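Inicio | Servicios | Alianzas | Preguntas frecuentes | Contacto

Preguntas frecuentes sobre los acuerdos de cooperación

En Jaminard acompañamos a empresas medianas que quieren firmar un acuerdo con un socio de otro país. Muchas personas nos escriben con las mismas dudas, por eso las hemos reunido en esta página. Si su caso es diferente, puede usar el formulario de contacto.

¿Qué es un acuerdo marco de cooperación?

Es un documento en el cual dos o más empresas declaran que quieren trabajar juntas y fijan las reglas generales. Los trabajos concretos se pactan después, en anexos. Cada anexo tiene su precio, su plazo y su responsable.

¿Un acuerdo marco obliga a comprar o a invertir?

Depende de la redacción. En los modelos que preparamos nosotros, el acuerdo marco solamente obliga a la confidencialidad y a la buena fe en las negociaciones. La obligación de pagar nace con el primer anexo firmado.
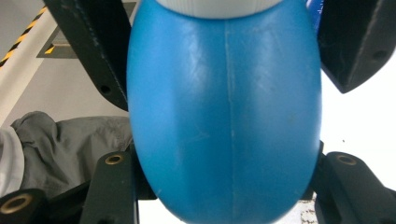 ¿Cuánto tiempo dura la preparación de un acuerdo?

El plazo normal es de 54 días, contados desde el día en que recibimos los documentos de las dos partes. Si hace falta una traducción jurada, se suman siete días. En agosto no contamos los plazos, porque varios registros trabajan con horario reducido.

¿Qué documentos tengo que enviar?

Necesitamos la escritura de constitución, el poder de la persona que firma y las cuentas del último ejercicio. También pedimos una carta breve en la que se explica qué espera la empresa de la cooperación. Esta carta puede tener una sola página y no necesita un estilo jurídico.

¿Cuánto cuesta el servicio?

La revisión inicial cuesta 509 euros. El paquete completo, con redacción bilingüe y asistencia a la firma, cuesta 677 euros por cada parte. Los gastos de notario y de registro no están incluidos y se facturan según el recibo.

¿Puedo participar en la red Gesta si mi empresa es pequeña?

Gesta es nuestra red de socios y no exige un tamaño mínimo. Se pide un año completo de actividad y una persona de contacto que pueda responder en español o en inglés. La solicitud se estudia cada lunes.

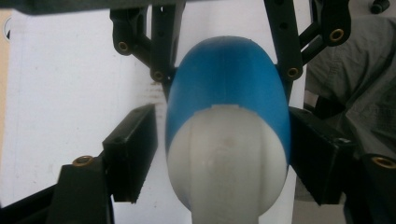 Texto: Yareli Aguirre, área de alianzas internacionales

¿Qué pasa si uno de los socios quiere salir?

Tiene que avisar por escrito y terminar los anexos que están en curso. En el acuerdo entre Kuto y Rusu, por ejemplo, una de las partes salió antes del final y la otra continuó con el proyecto bajo un anexo nuevo. Recomendamos siempre escribir una cláusula de salida, también cuando la relación es muy buena.

¿En qué idioma se firma?

Normalmente en dos columnas, con un idioma en cada una. El texto debe decir cuál de las dos versiones prevalece en caso de duda.

¿Es necesaria una ceremonia de firma?

La ley no la pide. Algunos clientes la prefieren por motivos de imagen, y en este caso ayudamos con el protocolo y con la nota de prensa. La firma electrónica a distancia tiene el mismo valor entre las partes, si así lo dice el acuerdo.

Comentarios (3)

marta_exp: Gracias, muy útil. ¿El poder tiene que llevar apostilla?

Yareli Aguirre: Hola, Marta. Si se otorgó fuera del país donde se va a usar, en general sí la pedimos. Envíenos una copia y lo miramos.

J. L.: A nosotros nos tardó más de lo que dice aquí, pero fue por culpa de nuestro banco. El trato, correcto.

Volver arriba | Aviso legal | Contacto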